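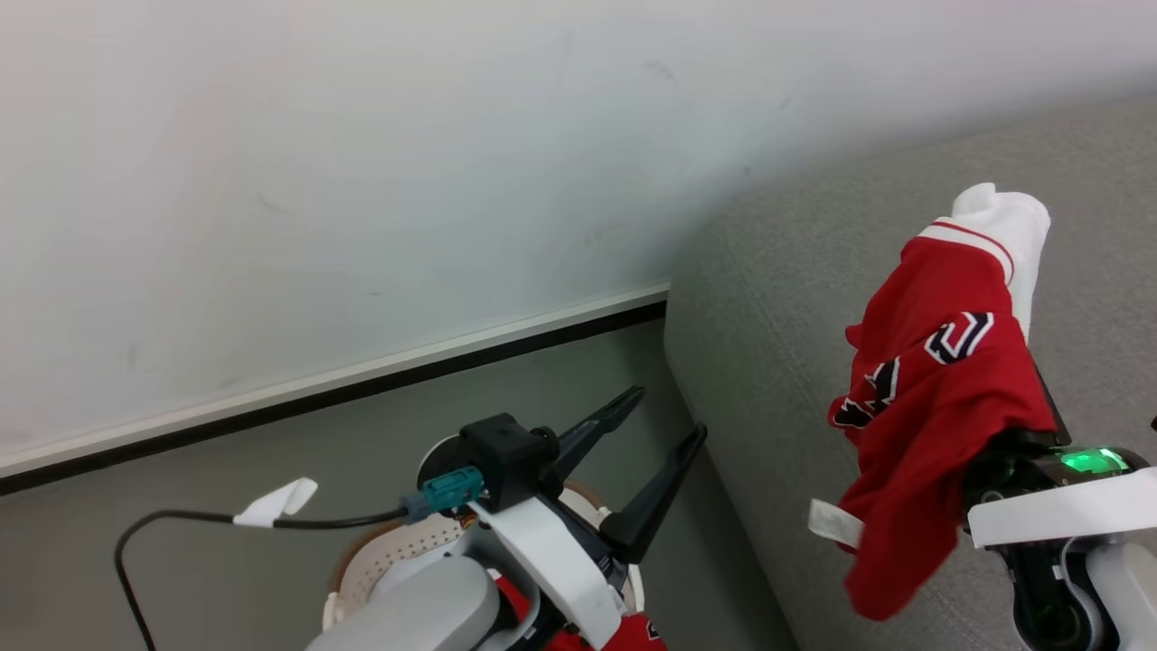

Right arm with the red jersey, left arm waiting its turn

From: Gerardo Layug
To: teleop-cloth list
Subject: Re: [teleop-cloth] How many demos before you give up on a shirt?

On Sunday night Katherine Betancur wrote:

> We are at 200 demonstrations of "pick up garment, put garment on pile"
> and the policy has learned to approach the garment with great
> confidence and then stop. Same operator throughout, leader arms,
> wrist cameras plus the head camera. Is 200 just too few for cloth,
> or are we teaching it something stupid? I would like to know before
> I ask Eusebio for another two weeks.

Katherine,

You are teaching it something stupid, but you're in good company. We did the same thing at Konommont and it took us 400 episodes to notice.

Go back and watch your own recordings at normal speed, with particular attention to the part just before the grasp. I'd bet your operator hovers. Everyone hovers. You bring the fingers over the collar, you can't feel anything through the leader arm, so you wait there and think it over. A person reads that as caution. The policy reads it as the job. Ours learned to hover beautifully.

What we changed, in the order we tried it:

Started every episode with the fingers open and the arms somewhere different. We had been parking them in the same tidy home position, and the policy went to pieces if it began a hand's width to the left.

Made operators look at the wrist views while driving. They all prefer to look at the real shirt, and I understand, but the robot doesn't get their eyes. If you can't tell from the camera whether there is cloth between the fingers, you are asking the policy to guess.
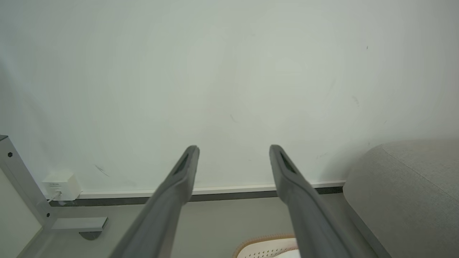
Mercedes Arango wrote back off-list that she disagrees with that last one. Her operators at Skosley got slower and jerkier on the wrist views alone, and she would rather have smooth motion with the odd bad grasp than a clean grasp preceded by a long stammer. She lets them look wherever they like and throws out any episode where the pause runs past 2 seconds. I said I would pass it along, and I have, and I still think she's wrong. Her numbers are better than mine, though, so weigh that as you see fit.

Third, and this one hurt: we stopped fixing the cloth by hand between episodes. I had a whole ritual where I shook the jersey out and laid it down nicely, collar toward me, like a valet. Then we wondered why the thing could only deal with jerseys laid down by me. Now the shirts get dropped and whatever happens, happens. Stripes up, number down, inside out, half under another shirt of the same red. It's ugly and the operators complain, Tuva Ljungberg loudest - she did 900 of these for us and says she now dreams in sleeves.

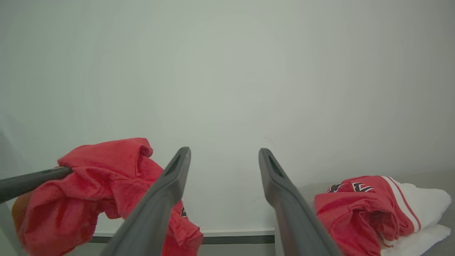
Which brings me to same-on-same. If your garments are all one color, record plenty of episodes where they overlap. We left those out at first on the theory that they were unfair. The policy then met its first overlapping pair and treated it as one very large shirt, which it tried to lift, and to be fair to it I might have done the same. White trim helps a little. I wouldn't count on it.

Also keep your recoveries. If the operator drops a sleeve and goes back for it, that's the most useful thing you'll record all day. We used to hit the discard pedal out of embarrassment. I went digging in the September discards and found most of what we'd been missing.

So no, I wouldn't ask Eusebio for two weeks yet. Ask him for a couple of days, re-record a small set with no hovering, train on that alone and see whether the arm commits to the grasp. If it still freezes over the collar then I have misled you, and you can say so on the list.

Does anybody have a decent way to label the pauses automatically? I have a script that looks at gripper speed, but it also flags every time Tuva reaches for her coffee.

Gerardo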